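Isine Touring Cyclists — Minutes, planning meeting for the January tour

21 September 2025
Minutes by the club secretary 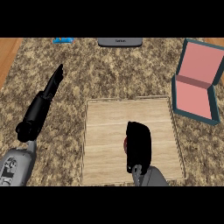 Simulated view: two robot arms over a granite countertop.

Started late, two members still out on the morning ride. Last minutes approved, no changes.

1. Route
Hekevo to Gronberg, five riding days, one rest day in Rothe. Total now 181 miles after dropping the coast loop. Two people wanted the loop back in. Vote taken, stays out. Day three is the hard one — long climb out of Rothe, no store until the top. Carry food. GPS files go up on the site once the detour by the dam is confirmed.

2. Places to stay
Hostel in Hekevo is holding beds for us, deposit of $200 due before the end of the month. Campground at Rothe is closed in winter, so guesthouse instead. Owner OK with bikes in the back hall if they're hosed off first. Gronberg still open. Secretary to call the two motels again.

3. Money
Roughly $3,000 in the tour account. Van rental takes a big bite out of that. Agreed rider fee stays the same as last year, extra $50 for anyone who wants a single room. Fees are non-refundable after the van is booked. Long discussion on this, not repeated here.

4. Van and luggage
One bag per rider, soft sided, name on the outside. No hard cases, they wouldn't fit last time. Drivers swap at lunch. Still need a second driver for day four, sign up by email please.

5. Weather and gear
Fenders required, lights front and rear required even in daytime. Question about studded tires — up to each rider, road crew says the pass is usually plowed by mid morning. If the pass is closed we take the bus to Gronberg, bus takes six bikes per trip, so expect to wait arround.

6. Other
Tour jerseys: no. Slide show of the summer trip moved to next meeting, projector bulb is out. Somebody left a blue helmet at the last ride, its in the front closet.

Actions: deposit (treasurer), motels (secretary), detour check (route group).

Next meeting same place, date by email.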